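# A place for the red one: an afternoon of pens with Esperanza Alcantara

Sunday, July 26, 2026

I went over to Ultham to talk about pen cases, and I came home and emptied my own desk drawer on to the bed.

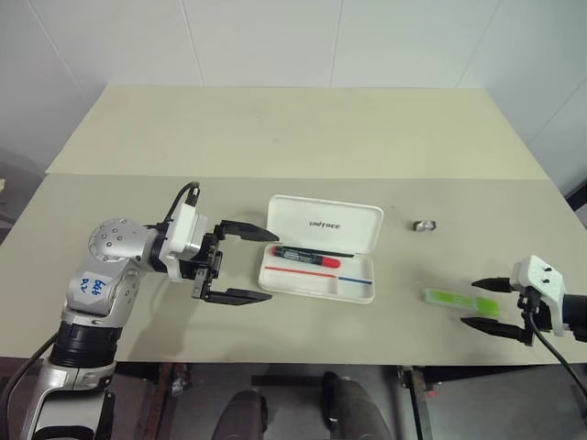 A reader in Clavau had already emailed, when I said in last month's letter that I was planning this one, to tell me that pens belong in a jar, any jar, tips down, and that anybody who buys a case with slots in it will be using the jar again by October. I read this out to Esperanza Alcantara more or less as soon as I'd got my shoes off. She laughed so much she had to put the kettle down.

"Tips down is right for some of them," she said, once she'd got her breath. "I'll give your reader that. But has your reader got a black marker with a red cap in that jar? Because I'd like to know how they find it."

She spent years running the materials room for an evening college, and now goes into people's homes and small offices to sort out what she calls the writing things. Pens, markers, pencils, clips, sticky strips, the lot. She won't touch wardrobes. She did a kitchen once as a favour and says she was miserable from start to finish.

We sat at the big table in her front room, which is where she does her thinking, and I asked her to start at the beginning. What do you do when you first walk in?

"I clear one bit of table. A bit you can reach right across, pale if there's a choice. You don't want to be sorting pens on a patterned cloth, you'll go cross-eyed. I put the case down in the middle with the lid up, and everything that isn't the case goes out to the sides. Then I stop and look at it for a while, and people think I've forgotten why I came."

I said I'd have thought you'd begin by throwing things away. That's how every tidying book I own begins (I own a lot of tidying books, they're in a pile by the bath).

"No, no. Throwing away is at the end! If you start by throwing away, you're deciding before you know what you've got. I had a lady on Kelemen Road who'd binned all her green highlighters because she was sick of the sight of them, and then we found her entire household filing was done in green. She had to go out and buy them again. They weren't even the same green."

The case she's keenest on at the moment is the sort you see in the photo, white plastic, with coloured lines printed in the tray, red over on the left and blue on the right. I'd never given that kind of thing a second's thought. I assumed the lines were decoration. Esperanza treats them as instructions, and I think she'd quite like them to be enforceable.

"It's the best idea anybody's had about pens. You put the colour where the pen goes. The empty space tells you what's missing. With a jar, you know you've got fewer pens than you had, and that's all you know. With the lines, you know it's the blue one, and you know to go and ask your husband."

And do you sort by the cap or the barrel?

"Cap," she said, before I'd finished. "Always the cap. Barrels lie. Half the markers in the world have a black barrel and it doesn't mean a thing. If the cap's red then it's a red pen, until you take it off and find out some child has swapped it."

Does that happen a lot?

"In schools, constantly. In offices, more than you'd think. I keep a bit of scrap paper by me and every marker gets a stroke before it goes in. I don't trust a cap I haven't tested."

I asked about which way round they should lie, as this is something my own household has strong views on. She got up, went to the dresser and came back with three of her own to show me (Pollon markers, the fat ones, which she buys by the box and is rather stingy about lending).

"Lying flat is best for nearly everything you'd write on a whiteboard with. If they stand up with the tip in the air, the ink sinks down to the wrong end and you get that horrid scratchy pink where you wanted red. Tip down is all right for a felt pen. A ballpoint doesn't mind. But if you lay everything flat you never have to remember which is which, and I like a rule I don't have to remember."

So the jar isn't wicked?

"The jar isn't wicked. The jar's lazy. I have a jar! It's got paintbrushes in it and a knitting needle."

We had tea at this point and she wouldn't let me put my cup on the table, I had to have it on the windowsill behind me. She's very firm on this. The table is for the thing you're doing, and tea is another thing.

What I really wanted to ask about was the bits. I can manage pens, on a good day. What defeats me is everything that comes out of the drawer along with the pens, the odd small metal things that might be a ring off a folder or a clip off something, the packets and strips that were bright and useful when I bought them. They don't go in the pen case and they don't go anywhere else either, so they end up in the pen case.

"Yes, and then the lid won't shut," said Esperanza. "And you blame the lid."

Her method is to leave them out on the table. All of them, to one side of the case, for as long as the sorting takes. She doesn't pick one up until the pens are finished.

"People can't bear it. They want to pop the little clip in the corner of the tray, just for now. I say leave it. It's fine where it is, it isn't going anywhere. If it's metal and it's small it gets a tin. If it's flat it goes in an envelope, or under the tray if your tray lifts out. If you don't know what it is, it gets a week."

A week?

"On the windowsill. In a saucer. If nobody's claimed it or needed it in a week, off it goes. I've only been caught out with that one time, it was part of a hole punch. I got a very stiff phone call."

I asked whether it makes a difference how many hands are on the job. I'd been picturing it as a solitary sort of pleasure, with the radio on.

"It depends on the two people," she said. "I like one on each side of the table, if they'll stick to their own side. One does the pens and the other does the bits. What you mustn't have is both going for the same thing, because then they start chatting about it, where did we get this, do you remember that shop, and it's supper time and there's one pen in the case."

Guilty, I'm afraid. My sister and I once took a full Saturday over a single pencil tin.

She told me about the biggest job she's had, which was a closed-down stationer's in the next valley. The owner's daughter had kept the stock in her garage and wanted it sorted so that it could be given to schools. Esperanza did keep a tally for that one, as the schools had asked for a list: 2886 markers, and 57 cases to put them in, which you'll notice isn't anything like enough cases.

"I could have cried. Beautiful markers, most of them fine, and nothing to lay them in. We used shoe boxes in the end and I ruled the lines on the bottom myself. Red, blue, green, black. My knees have never been the same."

And did the schools keep to the lines?

"One of them did. I went back to look! They'd taped over my lines to make them last. The other one had the lot in a bucket." She shrugged. "They were using them, though. I can't be cross with a bucket that's being used."

I wanted to know what she'd say to somebody who isn't going to buy a case, who perhaps has a drawer and a bit of cardboard and an hour before the children come home. She said to line the drawer with something pale and draw on it. Draw the line where the pen will go, in the colour of the pen, and make it a short line because you only need a hint. Leave more room between them than seems sensible. She thinks people's slots are always too tight, and that a pen you have to pick at with your fingernails is a pen you'll leave on the table next time.

"You want to be able to get your fingers round it," she said. "Either side. If you can't get hold of it without tipping up the tray, the slot's wrong, I don't care how neat it looks."

Then there was the matter of empty slots. I have a terrible urge to fill them. If there's a space with no pen for it I'll put in an eye pencil or a straw, anything.

"Leave it empty! Oh, please leave it empty. One pen in a tray is fine. It's got its lid, it's got its place, you know where it is. I've got a client with a very smart case and she keeps exactly one red marker in it, and she's the only person I visit who's never once asked me if I've seen a pen."

I asked what happened to that client's blue one.

"We don't discuss the blue one," said Esperanza.

She walked me to the bus stop afterwards and talked the entire way about elastic bands, which I'm saving for another letter as she has a lot to say and some of it is quite heated. I've since drawn my lines on the back of some wallpaper and put it in the desk drawer. The clips are in a mustard tin. There's a saucer on my windowsill with something in it that may be off the curtain rail, and it has until next weekend.

If you've a system of your own, jar or otherwise, do write in. Clavau, I'm looking forward to hearing from you in October.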